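The Ball Shelf at Geddale Hall
Jul 6, 2020

349 views · 5 comments · Share

When our sports room was closed for painting, I took the opportunity to make pictures of the balls we keep there. Many of them came as gifts from visiting teams, others were bought at flea markets or found behind the old bleachers. The catalog has 46 entries now, and I am adding the pictures slowly, as my free evenings permit. Please be patient with me, the older leather ones will come in November.

For every ball I try to write what it is and what is printed on it. If the print is worn or I can read only a part, I write only the part. The silver ones are the most difficult to read, the shine goes always over the letters — but they are also the ones the children ask for first. 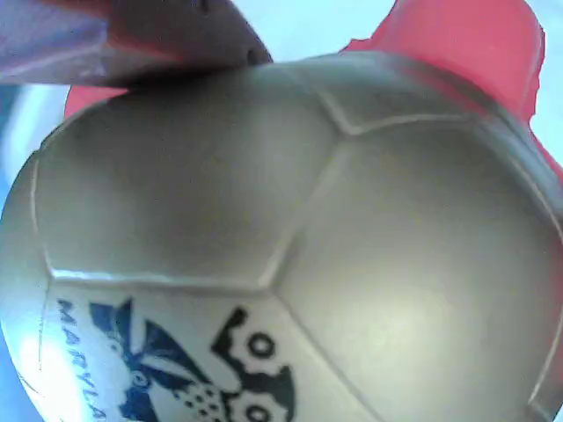
Under it a reader from Jusanham remarked that a metallic finish should never be cleaned with alcohol, it takes the print away before it takes the dirt, and a soft cloth with plain water is enough. I have now put this advice on the door of the cabinet.

Silver-grey soccer ball, smooth and a little glossy. The dark blue capitals say "MARYLA" and then are cut off by the edge. Next to them is a navy graphic with pointed shapes, a bit like wings or leaves, and then a black figure which looks to me like a face with goggles. Catalog number 1049, from the Restrepo box.

If you know this emblem, please write a comment. I would like to complete the entry with a year and a maker.

Shared 5 times · Leave a comment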